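Garage & Basement Storage > Shelving

Thread: Tretex bracing kit for steel shelves — is it worth it?

drywall_dan_not
Member
Posted 22 June 2021

I have a Nurnovitz four-shelf unit in the garage, the 6 foot one. The box says 800 lb per shelf. I have nowhere near that on it (paint, two bins of tile, a compressor on the bottom) and the whole thing sways if you lean on it. The store in Brokbridge wants $235 for the Tretex bracing kit. As far as I can tell from the box it is some cable, some turnbuckles and a bag of clips. The guy at the counter said it "doubles the rating." Doubles it to what? 1600 pounds a shelf? My floor has a crack in it already.

Anybody bought one? And would you buy it again with your own money?

backhoe_betty
Senior Member
Posts: 3187

I don't believe a word of "doubles the rating." The rating is how much a shelf holds before it bends or the clips let go. Sway is a separate problem. A cable across the back does nothing for the shelf in the middle. What I would do before spending a cent:

1. Empty the top shelf and put the heavy stuff on the floor level. Paint on the top shelf is the usual culprit. Then give it a push with one hand at shoulder height and see which way it goes. Side to side is one problem, front to back is another, and no kit fixes both.

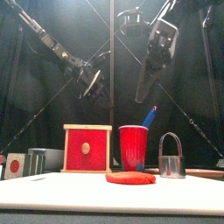
2. Check the feet. Garage floors slope toward the door on purpose. Shim until all four are taking weight.

3. Knock every shelf down into its slots with a rubber mallet. These snap-together units loosen up when you slide things in and out, and people never go back and reseat them.

4. If it still moves, screw it to a stud. Two lag screws and a couple of L brackets. You'll get change from a twenty.

drywall_dan_not
Member

It goes side to side. Also I rent, so the landlord is not going to love lag screws. That's half the reason I was looking at the kit in the first place.

marsh_hen
Member

I'll be the one to disagree. I bought the Tretex kit last August for a Nurnovitz, same as yours I think, and mine does not move anymore. Side to side sway is exactly what a diagonal is for. Yes it's overpriced. Yes the "doubles" line is sales talk. The thing still works.

Mine holds 393 lb of canning jars by my bathroom scale, spread over four shelves, and I can lean my whole weight on the end of it. I'd buy it again if it was on sale.

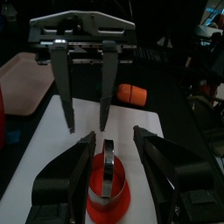 backhoe_betty
Senior Member

Did you level it when you put the kit on? Because everyone who tells me one of these worked also pulled the unit out, emptied it, moved the heavy stuff down and reloaded it the same afternoon. Then the cable gets the credit. Take the cable off for a week and tell me what happens. I'd be glad to be wrong.

marsh_hen
Member

I leveled it, sure, the instructions tell you to. I'm not unloading my jars to win an argument on here.

backhoe_betty
Senior Member

Fair enough. Then we don't know.

tinroof22
Member

You're both half right. I've put up racks in three garages and the shape matters more than the brand.
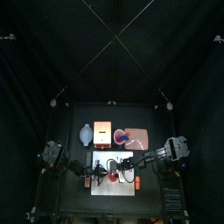
A steel shelf sways sideways because the uprights and shelves make a big rectangle, and a rectangle with loose corners will lean over into a diamond. One cable only stops it leaning one way, because a cable can pull but it can't push. You need two, corner to corner. The shape is what you see up top there, the two thin wires crossing in a big X, except on a shelf it goes flat against the back and gets tight at all four corners. You can make that with plain galvanized cable and turnbuckles from any hardware store. Marín Supply sells cable by the foot. No lag screws, so the landlord has nothing to complain about.

drywall_dan_not
Member

OK, so that's pretty much the Tretex kit without the Tretex price. What do you hook it to? The uprights on mine only have the keyhole slots.

tinroof22
Member

Bolt with a fender washer through the slot, eye nut on the bolt. Snug, not guitar string tight. If you crank it you'll pull the uprights out of square and the shelves will start popping out, and then you'll really have a problem.

backhoe_betty
Senior Member

I still say feet first, then mallet, then cable if you must. And don't believe the 800 either. Read the small print on the box — on the ones I've looked at it means evenly spread, dead level, no wheels.

marsh_hen
Member

On that we agree. Mine said the same thing in print so small I had to take a picture of it with my phone and zoom in.

drywall_dan_not
Member

Shimmed the two front feet tonight and moved the paint down. Better, still moves some. I'll price cable at Marín before I go back to Brokbridge for anything.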